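FOR IMMEDIATE RELEASE

Lastodgate Voters Group Calls for Full Hand Count Rules Before August Runoff

LASTODGATE, 7 Jun 2025 — The Lastodgate Open Count Project is asking the county election board to put its recount rules in writing before the August runoff. Not after. The group handed in a petition this morning with 3621 signatures, collected in all the precincts of Lastodgate and in the township of Prusness.

The spring primary for county executive ended with 118 votes between second and third place. Second place goes to the runoff. Third place goes home. A gap that small, and the county had no written rule on who can ask for a recount, who pays for it, how long it takes or who gets to stand in the room.

"We called the board office the morning after the vote and asked what happens now," said Sneha Bajpai, chair of the project. "The answer was that they'd have to get back to us. They got back to us after the result was certified. That's our whole complaint in two sentences, or three."

The project does not claim the primary result was wrong. It takes no side between the two candidates now on the runoff ballot and did not endorse anyone in the primary. Its members come from both parties and from neither.

What the petition asks for:

An automatic hand recount when the gap is 100 votes or fewer, paid for by the county.

The right of any candidate within one percent to ask for a recount, with the fee set in advance and posted. Fee returned if the outcome changes.

Observers from each campaign and from the public, close enough to read the ballots. At the primary canvass the observer line was taped off at the far wall of the Fustlow Street annex, and people stood there for hours looking at the backs of the people counting.

A running total posted by precinct on election night, with the number of mail ballots still to be opened listed next to it. Same format every time.

No certification while a recount request is pending.

The mail ballot question is the one that brought most people to the signing tables. On primary night the county site showed every precinct as reporting. It said nothing on mail ballots. The next afternoon the totals moved, second and third place switched, and by evening there were all kinds of stories going around, most of them wrong. The ballots were normal mail ballots, received on time, opened in the order the law calls for. But the page said 100 percent reporting, and people read it the way anybody would read it.

"I had neighbors at my door asking where the extra votes came from," said Nele Kasten, who serves as a precinct judge in Prusness. "There were no extra votes. They were sitting in a locked room the whole time and the website just didn't mention them. I could explain it to six people on my porch. I can't explain it to a whole county."

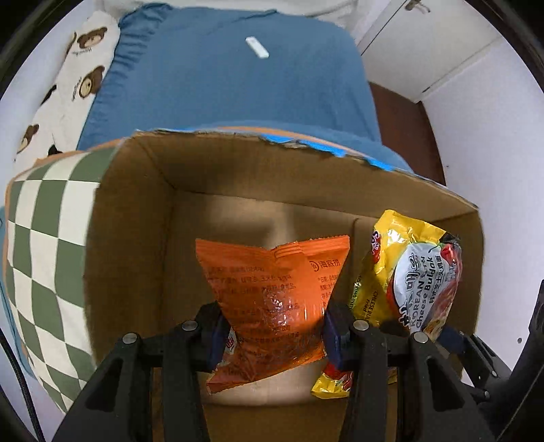 Kasten said the precinct judges had asked for a change to the results page before the primary and were told the software vendor would look at it. The project has asked for that correspondence under the public records law and is still waiting. The request covers all messages between the board office and the vendor on how totals are displayed.

On cost: the board's staff has said in open meeting that hand recounts are expensive and slow. The project does not dispute that they take time. It does dispute the idea that a county can't plan for one. Its proposal uses two-person teams, one from each party, with a third person keeping the tally, and limits the automatic recount to the contest in question. The rest of the ballot stays as is. A draft schedule is attached to the petition along with a sample tally sheet the board is free to use, change or throw out.

"People keep telling us this almost never happens," said Mieke Leemans, who wrote most of the draft rules. "OK. Then writing it down won't cost you much. What costs money is making it up the night you need it, with two sets of lawyers in the hallway."

Leemans worked on ballot access cases before moving to Lastodgate and compared rules from a number of other counties for the draft. Some spell out every step down to the color of the pen. Others leave nearly all of it to the election director. The draft lands somewhere in the middle — the director keeps control over rooms, hours and staff, and the thresholds and observer rights are fixed ahead of time so they can't shift depending on who is behind.

The group is also asking for one thing that does not need a vote of the board at all, which is a plain notice on the results page saying that totals are unofficial until certified and that mail ballots may still be outstanding. The director can do that alone. The project asks that it be done well before the runoff, and in larger type then the current disclaimer.

Background on the runoff

The county executive runoff is set for August. Turnout in county runoffs is low as a rule, which makes small gaps more likely to matter. Early voting will be held at 2 sites, the annex on Fustlow Street and the Vídalín Community Hall in Prusness. Drop boxes at both. Voters who asked for a mail ballot in the primary do not get one for the runoff automaticaly and have to ask again. The project has heard from a lot of voters who did not know this and wants it repeated as widely as possible.

Residents who moved since the primary should check their registration with the board office. Voters with questions on their own registration should call the board and not the project, we don't have access to the rolls.

What happens next

The board has the petition and must place it on the agenda of its next regular meeting. It can adopt the rules as written, change them, send them to staff for study, or turn them down. The project is asking for a vote at that meeting. A study would almost certainly run past August.

Valdemar Eyvindsson, the project's outreach coordinator, is signing up speakers. Each speaker gets three minutes. Written comments are accepted up to the close of business the day before. Eyvindsson asked that people stick to the rules under discussion and leave the candidates out of it.

"The board members are not the enemy here," Eyvindsson said. "A couple of them have told us privately they'd like this settled too. Show up, say your piece, be polite. Bring a kid if you have to, there's room in the back."

The project will also hold an information evening at Vídalín Community Hall ahead of the meeting, with a walk-through of how a hand count works using dummy ballots. Free, open to all, parking behind the building. Both runoff campaigns have been invited. One has confirmed so far, and the second says it is checking the calender.

Dagný Vigfúsdóttir, a retired civics teacher who will run the demonstration, said first-timers are usually surprised by how dull it is. "Somebody reads, somebody watches, somebody makes a mark. Then you swap. I want people to see that and be bored by it. It's stacks of paper and a pencil, and at the end the two tally sheets agree or you do the stack again."

About the Lastodgate Open Count Project

The Lastodgate Open Count Project is a nonpartisan residents' group working for clear, public election procedures in the county. It is funded by small donations from residents and takes no money from candidates, parties or election vendors. Members attend every open meeting of the election board and post notes afterward.

Media contact: Valdemar Eyvindsson, outreach coordinator. Interviews with Bajpai, Leemans and Kasten can be arranged, evenings are best. Copies of the petition text, the draft rules and the sample tally sheet available on request.

###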